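Marks on a light wood-look table, won't wipe off. What do I use?

3 min read

Print this page | E-mail to a friend

grainofsalt_20

OK so quick one, hopefully. We have a big table in the back room, pale top with a printed wood grain. Laminate, not real wood. Belonged to my aunt first, then sat in the garage, then we dragged it in when my daughter needed somewhere to do homework.

Two marks near the middle, going the same way, more or less along the length. Grayish brown. One is just a smudge and I could live with it. The other is longer and darker and it's the first thing I see when I walk in.

Tried so far: damp cloth, dish soap, then the spray stuff from under the sink. Nothing. Maybe a bit lighter after the soap but I may be kidding myself. Can't really feel anything with a fingernail but my nails are short so who knows.

Didn't want to go at it with anything rough before asking. My sister says toothpaste. My husband says put a plant on it. Table's going to be used for a family thing on 23rd September so I'd like it decent by then, and no, I don't want a tablecloth, they slide.
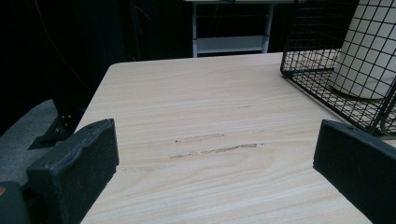 The two marks on the tabletop, the lower one is the worse one.

Any ideas? Also does anyone know if you can buy somthing to fill or color over it if it's a real scratch. The pattern has those swirly bits so I'm guessing a plain beige pen would show.

Carol Ellwood

Looks like a scuff to me, going by the color. Dark streak, little breaks in it. Something got dragged or bumped across there and left some of itself behind. Chair foot, bottom of a box, shoe if you have kids. Can't swear to it from a picture.

Order I'd go in, gentlest first:

Pencil eraser. Plain white one, not the pink kind. Rub along the mark, brush off the crumbs, look again. Costs nothing and I've had it work on worse.

Then rubbing alcohol on a soft cloth. Try it on the underside or right at a corner first. Dab, wait, wipe. Don't pour it on. Window open, no candles going. Wipe with plain water after and dry it.

Then baking soda and a few drops of water, made into a paste. Very light pressure, fingertip and a cloth. It IS a mild abrasive so if you have a shiny finish go easy, you can end up with a dull patch that bugs you more than the mark did. On a matte top you have a little more room but not a lot.

Melamine sponge last, if at all. I did my kitchen counter with one and there's a cloudy spot by the toaster I still see every morning. Same goes for toothpaste, sorry to your sister. Some are grittier than others and the tube doesn't tell you.

Don't mix cleaners. Rinse between each one and let it dry. Wet laminate hides things, you think it's gone and then 20 minutes later there it is again.

How to tell if it's a scratch: drag a cotton ball over it. If fibers catch, the surface is broken. Then cleaning will only get you so far, it'll take out whatever dirt is sitting in there but the line stays. In that case there are laminate repair pastes and wax sticks, sold by color. Get 2 shades, one for the background and one for the grain, and put the darker on in thin wavy lines so it follows the print. Takes patience. Practice on cardboard.

And put felt under anything with metal feet or bare wire that lives on that table. Baskets, trays, the desk tidy thing. They get shoved around more than you'd think.

vorkari_dad

magic eraser. done in 2 minutes. people worry too much, its a table

Furkcombe Flo

I'd try the eraser like Carol says, then a dab of cooking oil left on for a bit and wiped off with soapy water. Got a rubbery streak off our hall table that way. Wouldn't help if its scratched obviously.

Had no luck at all with the wax sticks, mine came out orange. Could be I bought the wrong one, the store light was terrible.

If all else fails your husband has a point about the plant.

Comments (3)

grainofsalt_20: Thank you!! Eraser took the faint one nearly off. Long one is lighter but still there. Trying alcohol tonight, corner test first, promise.

Carol Ellwood: Good sign. Do the cotton ball thing on the long one before you scrub any more.

tilly_m: Does the alcohol trick work on painted furniture too? Have a white dresser with the same kind of marks

Print this page | E-mail to a friend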